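Notes on a local press freedom case

Last updated: November

I have been following the case of Shahab Ansari since the spring, when his press card was taken at a demonstration outside the Lemine town offices. He was filming for Turnari, a small news site with 5 people on staff. Officers told him to move behind the barrier. He says he was already behind it.

The card was returned after 64 days. The footage was not. His lawyer asked for it twice in writing and got the same one-paragraph answer both times, saying the material was part of an open inquiry.

What the hearing covered

I went on Friday. The room was full by nine and a few people stood in the hallway with the door open. Most of the morning went to whether a phone counts as press equipment under the town rule. The rule was written with cameras and tripods in mind and says nothing either way.

Esmaeil Yazdani, his editor, spoke for a short time. He said the site had published 88 reports from public gatherings and had never been asked to hand over raw video before this one. The town's attorney did not dispute the number. She said each case was separate.

I typed up my notes that evening and checked them against the agenda, which runs to 94 pages with the attachments. The attachments include the police log, and it is worth reading if you can get a copy.
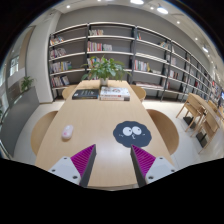

What happens next

The judge gave both sides until the end of the month to file. Ansari is back at work and covered the Skedine bus strike last week. I plan to go to the next session and will add to this post when there is a date.

Filed under: Press & Courts, Local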